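Ikar Forums > Modding > Shearer conversion, anyone running it without motion controllers?

waltitz_fan
Posted February 3, 2022
Has anyone finished the Shearer mod on mouse and keyboard? I'm at the rail yard in Fudutov and the crank puzzle won't register. Version 234, clean install.

pellet800
The crank works if you hold the use key and drag slowly. Fast mouse movement gets dropped. Set your polling rate lower.

waltitz_fan
Tried that. It turns a quarter and snaps back.

Grubscrew
You need the January patch. 234 broke the crank and the author never updated the front page link. Check the pinned post.

pellet800
I finished it on 234 with no patch, so it isn't broken for everyone.

Grubscrew
What's your frame rate cap? Mine was off and the crank never moved once. Capped at 100 it was fine.

pellet800
Capped at 100, yes. OK, that may be it.

tin_otter
My opinion is that the mod is a waste of time either way. The game was built for headsets and half the puzzles turn into holding one key. I quit after Fudutov.

waltitz_fan
I don't own a headset and I'm not buying one for a single game. The cap fixed the crank, thanks. Next question, do the Waltitz maps load with this installed?

Grubscrew
They load, but saves get big. Mine hit 1,060 MB before I deleted the old ones.

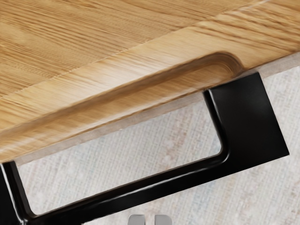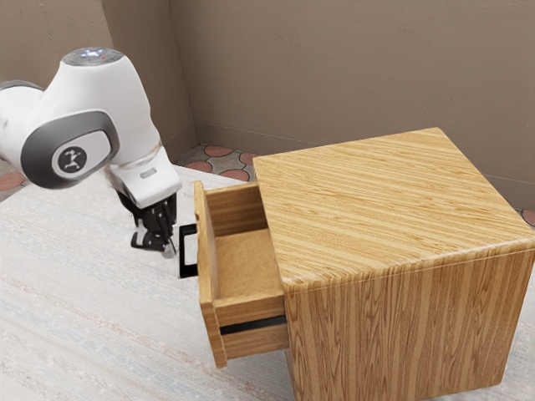
Wood grain in all four.
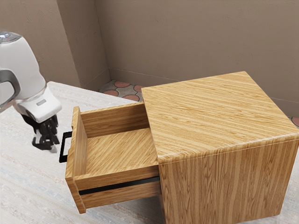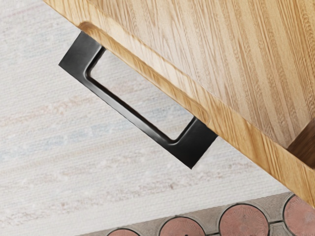
mossback
Waltitz loads for me too, but put it below Shearer in the load order or the key bindings reset every time you change maps.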